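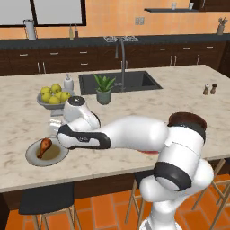 Teleoperated demonstration

Teleoperated demonstration is a way of showing a robot a task by remote control. An operator moves the arm through the job, and the joint positions and camera views are stored for training. In the related method of hand guiding, the operator holds the arm itself and pushes it along the path.

Simulated kitchens

Many demonstrations are recorded in simulation. A typical kitchen has an island with a sink, a plate of food, a fruit bowl and small items such as shakers, all within a rendered room. Objects can be put back at once after a failed attempt - a slow job in a real kitchen.

Clalell

Clalell is a set of kitchen demonstrations compiled by Essam Mansour at Stanciu. Operators recorded 3083 runs against a target of 3000, and 2879 were kept after checking. Version 2, dated 11/12/25, added runs made with the Jenard hand controller. Runs that ended with a dropped object were removed, but those with a pause or a second try were left in.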